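Holloway Fund: progress report, Kakel simulation kit trial
Prepared by the Nelcombe project team, Monday, March 18, 2024

We were asked to say whether the Kakel kit, sold by Clakmont, is worth a full licence once the trial runs out in August. We don't yet think so.

The kit promises a ready-made room in which a simulated gripper can be trained before anyone buys hardware. Setting it up took 11 working days. The brochure says one. Since then we have logged 1,414 runs, all from the view mounted behind the gripper. 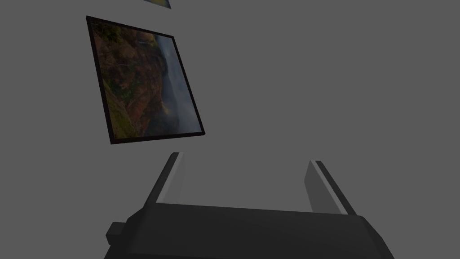
Figure 1. Gripper view with the fingers open, framed landscape to the upper left.

Our main doubt is how bare the surroundings are. Large stretches of the view are one flat grey. Clakmont's sales team calls this a clean background. We would call it an easy one, and we doubt that a model trained against it would cope with our own workshop, where there are scuffs, cables and bad light. We asked for textured walls and were told they are a paid extra.

The supplied objects are a mixed bag. Some are fine for our purposes, such as the divided tray. Others are hard to make out at the resolution we were given, and two of us argued over what a red and black item was meant to be.
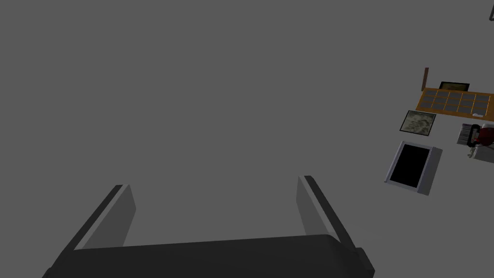 Figure 2. Orange tray with grey compartments, to the right of the open gripper. The silver-edged panel is the nearest item.

Wall pictures get a lot of space in the catalogue. They look pleasant enough, but our task is sorting small parts and we can't see what they add. The time would have been better spent on shading, as it is difficult to judge depth by eye in this view. 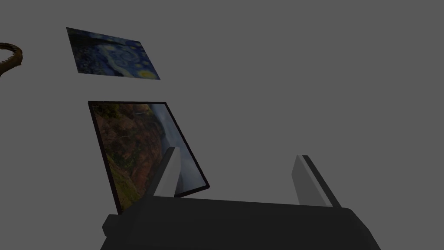

Figure 3. "The Starry Night" and a black-framed canyon landscape, with the left finger overlapping the latter.

Spending so far is £600, all on the trial licence. Before August we want 20 runs repeated on a real arm at Nelcombe, using the same tray layout. Clakmont has offered to send its own test results in the meantime. We have asked for the raw logs as well and are still waiting.

We ask the Fund to hold the second payment until the repeat runs are in.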